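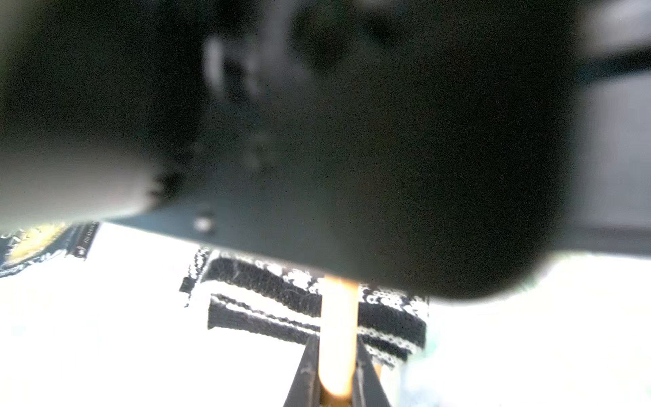 28/07/2018
Itinerary planner, build 12. Transfer times and hotel breakfast windows.

Carried on from Thursday. The planner still puts guests on the first train of the day when the hotel breakfast doesn't open until after that train has left. Ga-eun flagged it on the Grandano sample trip (four nights, two hotels, one temple visit each morning). The day sheet gave a departure before the dining room doors open and still listed "breakfast at hotel" as done.

Cause found. Breakfast is stored as an attribute of the night, and the morning's first leg is stored as an attribute of the day. The two are never compared. In build 11 it didn't matter, as no first leg was allowed before 9:00. Arturo took that limit out so people could get to the busy sites early, and the clash came through.

Fix tried, first version: push the first leg back until breakfast opens plus 35 min to eat. Works on paper. On the Grandano trip it lands the party at the temple gate with the tour buses, and the early start is lost. Reverted.

Second version: compare the two times, and if they clash, mark breakfast as "packed" where the hotel offers a breakfast box, or "none" where it doesn't. Left the train alone. Kept this one. Day sheet now prints the breakfast line in one of three states (served, packed, none) and the guest can override it.

Reran the full set of stored trips with the second version.

Trips in set: 2,169
Trips with at least one clash: 410
Of those, hotel offers a box: 178

The rest fall to "none", and many of those are small inns that would probably put something together if asked the night before. The hotel table has no field for it. Ah-rin wants a fourth state, "ask". I'd sooner not add one until we have a person who can do the phoning. Left open.

Transfer times. Separate problem, same set.

The planner uses one fixed value for every rail to subway change, 8 min. Ji-hoon walked the changes on the Brostent line in February with a stopwatch and a medium suitcase, and his sheet only got typed up last week. Short changes (same building, one escalator) come in at 4 to 5. Long ones, where you leave the gates and go through the shopping level, come in at 11 to 14. With a suitcase and no elevator in sight, add 3. So 8 is wrong nearly everywhere, high at the easy stations and low at the bad ones. 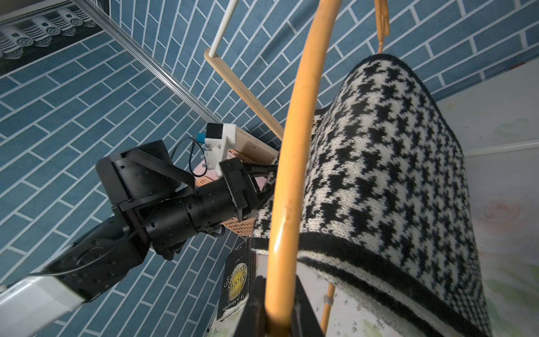
Replaced the fixed value with a per-station figure where Ji-hoon has one. Everything else stays at 8 for now and gets an asterisk on the day sheet. Rounding is up to the next whole minute, never down. Luggage is a yes/no per leg, set by hand. Tried inferring it from hotel changes (bags move on the day you change hotel) and it's right most of the time, but it breaks when guests use a bag forwarding service. Javska trips nearly all forward their bags. Manual it is.

Checked against three real days from the Javska notes:

Day 2, old total transfer 24 min, new 19. Traveler's own note says they had time to buy coffee on the platform. Consistent.

Day 3, old 16, new 27. Traveler's note says they missed the connection and took the next one. Consistent, and the new sheet would have put them on the later train to start with.

Day 5, old 8, new 8 with asterisk. Note says nothing about the change. No information.

Three days isn't much. Mereana has another batch of traveler notes but they're in longhand and the station names are spelled four different ways. She's going through them against the line map when she gets the time.

Walking speed. Didn't touch it. It's at 4.5 km/h for all guests, and it ought to be lower for uphill approaches, which covers most of the temple sites on the list. Noted so it doesn't get lost.

Ticket gates. Ji-hoon also timed buying a paper ticket against tapping a card. Paper is 2 to 6 min depending on the line at the machine, card is nothing worth recording. Planner assumes card throughout. Should be stated at the top of the day sheet. Added one line: "Times assume a prepaid transit card." Arturo can reword it.

Joo regional pass: fare table in build 12 still has it valid on the limited express. It needs a seat supplement there. Didn't fix, only switched off the pass suggestion for those legs so the sheet doesn't promise a free seat. Ga-eun has the current fare booklet at home and will bring it in.

Small things done:

Sort order on the day sheet is now by clock time. It was by entry order, so a late edit could put lunch after dinner.

Station exits print as number and letter together (A3, not A / 3).

Removed the sunrise column. It was filled for one city only and wrong there.

Open:

"Ask" state for breakfast, see above. Ah-rin to write up what she wants the guest to see.

Default of 8 min at stations we haven't timed. I think 10 is safer. Need to see how many connections drop out of the sheets if we change it.

Closing times. Several gardens stop admission 30 min before closing and the planner treats closing time as last entry. Found by accident while checking Day 3. Haven't looked at how many sites this affects.

Build 12 saved to the shared drive with the breakfast change and the station figures in. Build 11 left in place in case Grandano asks for a reprint of the old sheets.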